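Search this log
Enter keyword or ticket no.

Neurofeedback headset dropping out mid session, impedance all over the place
2026-07-31
Posted by Hậu Triệu
11 comments

Logging this properly now as it's gone on too long in emails. Long one, sorry. Skip to the workaround if you've got a client waiting.

Kit: Vernov 8 channel EEG cap, Vernov amp (the older grey one), Kundovine session software on the clinic laptop. Room 2. Used for the anxiety and sleep clients mostly, plus two ADHD adults. No stimulation gear involved, this is recording and feedback only, so no safety issue for clients. Annoying for them though. One chap sat through three restarts and then asked if it was his brain.

It was not his brain.

Symptoms

Session starts fine. Impedance check passes, all channels green. Somewhere into the second block the feedback tone goes flat and the trace on channels 3 and 4 jumps right up. Sometimes comes back by itself, sometimes Kundovine throws error 1584 and closes the session. If it closes you lose the block. Baseline is kept, the block isn't.

Error 1584 in the manual says "signal source unavailable". Nothing else. No page for it, no steps.

Happens with more than one client so not hair, not gel, not one person fidgeting. Happens morning and afternoon. Doesn't happen in room 1 with the other laptop, but room 1 has the newer amp, so that tells us less than I first thought.

What I tried, in order

Restarted laptop. No change.

Restarted amp, left it off through lunch. Fine for one session then same again.

New gel, fresh tube. No change. Old tube was still in date anyway.

Swapped cap for the spare (medium). Same fault, same two channels. So the cap is probably OK. Note the spare has a perished chin strap, needs ordering separately, seperate ticket please not this one.

Swapped the USB lead. Slightly better?? Got two full sessions, then 1584 again on the third. Put the old lead back and got a full session on that as well so I think it was luck.

Moved the laptop off mains on to battery. Noise floor dropped a bit, you can see it on the trace, but dropouts still there. Worth keeping it on battery during sessions regardless.

Turned off the salt lamp, the fan, the white noise machine and my phone. No change. Salt lamp is back on by popular demand.

Reinstalled Kundovine. Don't do this unless you have exported the protocols first. I hadn't. Fadia had a copy from February, thank you Fadia, so we lost only the sleep protocol tweaks. Have redone those from the paper notes.

Checked with support

Rang Vernov. On hold a good while. They said it was software. Wrote to Kundovine, they said it was hardware. Standard.

Vernov did eventually ask for the amp log, which I didn't know existed. Hold the power button while plugging in and it dumps a text file. In that file there's a line every time it loses sync, and there were loads, bunched together, all with the same code as channels 3 and 4 sharing one input block inside the amp. So their own log says hardware. Sent it back to them with that bit highlighted. Waiting.
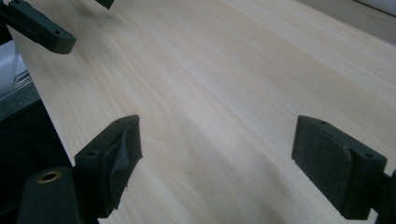
Kundovine meanwhile came back with something useful. There's a buffer setting, Advanced > Source > Buffer, which after the update resets itself to 730. It should be 1000 for the older grey amp. Anything lower and the software gives up on the amp too quickly when there's a short gap, so a tiny blip that we'd never have noticed before turns into a closed session. Which explains why it got so much worse after the update and why nobody complained much before it.

So as far as I can make out there's two faults on top of each other:

1. Amp input block is flaky on 3 and 4. Old, getting worse.
2. Buffer reset by the update, so every wobble now kills the session.

Fixing 2 doesn't fix 1. It does make it liveable.

Workaround for now

Set buffer to 1000. Check it every morning, it went back to 730 once after a forced restart and I don't trust it.

Move the two electrodes on inputs 3 and 4 over to 7 and 8, and change the channel map in the protocol to match. Please please change the map. If you move the leads and forget the map you're training the wrong site. Lương has put a label on the amp. If the label has come off, assume nothing and check.

Run on battery. Charge between clients.

Save after each block by hand, ctrl S, the autosave only does the end of session.

If the tone goes flat, pause, tell the client it's the equipment, wait for the trace to settle, carry on. If it hasn't settled fairly quick, stop, and offer to rebook the rest. Don't keep someone sat there with a cap on watching you swear at a laptop. A couple of our anxiety clients found the dropouts properly upsetting, the tone stopping feels to them like they've done it wrong. Say at the start that it may cut out and what it means if it does.

Results so far

With buffer and swapped inputs: 11 sessions, one dropout, came back on its own, no 1584. Nearly a full week without having to apologise to anybody.

Haven't tried going higher than 1000. Kundovine says the feedback starts to lag and there's not much point to feedback that turns up late.

Session notes / records

Any session closed by 1584 has a half block in the client's record which the progress graph still counts. It pulls the average down and makes it look like they've gone backwards. I've marked the ones I know about. If you're doing a review with a client, look at the raw list before you show them the graph. Had one client quite low over a dip that was only a crash. We went through it together and she was fine, but it didn't need to happen.

Can't delete the half blocks, only flag them. Asked Kundovine if flagged ones can be left out of the average. "Feature request logged."

Still open

- Vernov to confirm repair or replacement for the amp. Out of warranty I think, Fadia checking the invoice.
- Spare cap chin strap, own ticket.
- Room 1 laptop hasn't had the update. Leave it alone till we know the buffer thing is sorted. If it offers, click later.
- Need somebody to go back over the flagged sessions. I'll do mine, Lương doing the sleep group.
- Find out if channels 7 and 8 were ever callibrated, as we never used them. They look fine against the test signal but I'd like it in writing.

Status: open, workaround in place
Priority: was urgent, now medium

Comments (newest last, showing 4 of 11)

Fadia: Invoice found. Out of warranty, as feared. Asked them for a repair price and a price for the newer amp so we can compare. Also backing up the protocols monthly from now on, to the shared folder, so check there before reinstalling anything.

Lương: Label is on, top of amp by the inputs. Checked the map on all the sleep protocols, two were still on 3 and 4, fixed both. Neither had been run since the swap.

Fadia: Could we do the next block with the ADHD clients in room 1? Less stop and start for them. I can swap my talking sessions into room 2, I don't need the amp for those.

Hậu Triệu: Yes good idea, do that. Diary changed. Buffer was at 1000 this morning when I looked. Vernov want the amp log again, sent it again. Will update when they ring.

14 shares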